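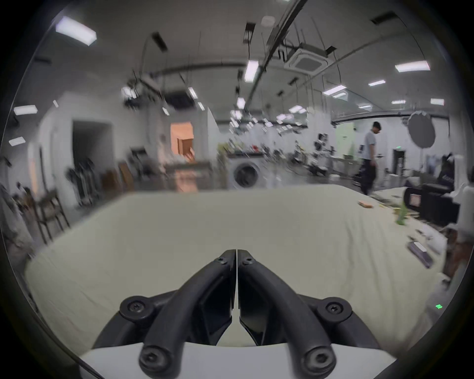
1/ Back from the Lendulby short track, opening round of the Listance winter series. I rode the 594 single in the twins-and-singles class. Notes for anyone thinking of entering the next one.

2/ The track is an oval on old pasture, clay base with a sandy top. Left turns only, as you'd expect. The inside line was smooth in the morning and full of holes by mid-afternoon. Most of the passing was done up high after that.

3/ Sign-on opened at 7.30 and the queue was long by 8. Bring your licence card, they wouldn't take a photo of it on a phone. Two people in front of me had to go back to their vans.

4/ Noise test is next to the gate. Mine went through at the second try with the baffle pushed fully home. Check the bolt on yours before you leave, mine had backed out on the motorway.

5/ Scrutineering looked hard at three things: steel shoe strap, lanyard kill switch, and any sharp edge on the number boards. Front brake has to be off completely in this class. A disconnected lever isn't enough.

6/ Gearing. I started with the same rear sprocket I used on the half mile last year and it was far too tall. Bike was bogging out of turn four. Went up three teeth for the second heat and it pulled properly.

7/ Tyres. Sfeir medium on the back, 15 psi to start, dropped a little after practice. The soft compound was quicker for a few laps and then went off. Riders who stayed on it for the final lost places on the last two laps.

8/ Results, for those asking. Fourth in heat one, sixth in heat two after a poor start, third in heat three. That put me on the second row for the final. Finished seventh out of twelve.

9/ The start is where I lost it. They use a light, no tape, and the hold is longer than I'm used to. I had the clutch halfway out and it was dragging. Going to fit fresh plates and adjust the lever further in.

10/ A question from last night: yes, the hot shoe is a Prilisport one. I've had it since spring. The sole is wearing at the toe and I'll have it welded up before the next round. It costs a good deal less than a new one.

11/ Costs. Entry was £90 and that includes the transponder. There's a £100 deposit on the transponder as well, which you get back when you hand it in. Take a card, the office had no change.

12/ Paddock is grass and it was soft at the bottom end. Park up by the hedge if you can. There's one water tap and no power, so bring a generator if you run tyre warmers or want a kettle.

13/ The bike got home with a bent left footpeg and a cracked rear mudguard. Peg is straight again. Mudguard has had two rivets and a strip of aluminium behind it, that'll do until the end of the series.

14/ Someone asked about road bikes. There's a run-what-you-brought class at the end of practice, four laps, knobbly tyres not allowed. Only five turned up for it so they'd be glad of more.

15/ Next round is in November on the same track, turned the other way if the club gets its permit changed. If that happens we'll all be learning it again and I'll need to move the exhaust. Entry form is on the Listance page and closes when the class is full.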